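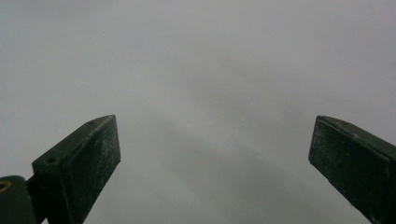
A pale gray surface between two dark green gripper fingers.

The city's music venues have fallen into the habit of treating the opening act as a courtesy. Doors open at seven, the support band starts ten minutes later, and most of the audience arrives in time for the headliner. This is a loss to listeners, and venue managers have more power to correct it than they admit.
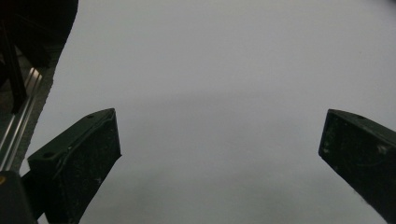 Elin Gittins, Contributing Music Editor
9/9/23

Consider the August concert by Karpenko at Filby Hall. The room holds 846 people and the date had sold out. When the opening duo, Villon, began their set, 53 were standing on the floor. Villon played with great care - two voices, one cello, very little amplification - to a room that was still being swept by the bar staff. Those who came late missed the best performance of the evening.

The printed ticket gave no start time for Villon. It did not give their name either. An audience cannot be blamed for missing an act it was never told about, and a venue that pays a support band has every interest in seeing that band heard.

Three changes would help. Set times should be published on the morning of the show. The support act should be named on the ticket in type that can be read. Finally, the gap between doors and first song should be at least 40 minutes, so that people coming from work can reach the hall.

Some promoters argue that larger rooms cannot work this way. The Flanen, with 2821 seats, has posted full set times all summer, and its lower tier has been well filled for every opener this writer has attended. The practice costs the house very little.

Headliners also have a part to play. Karpenko thanked Villon from the stage, which was gracious, but a word to ticket holders a week earlier would have served them better. Artists of that standing can ask for it in their contracts, and they should begin doing so before the winter season is booked.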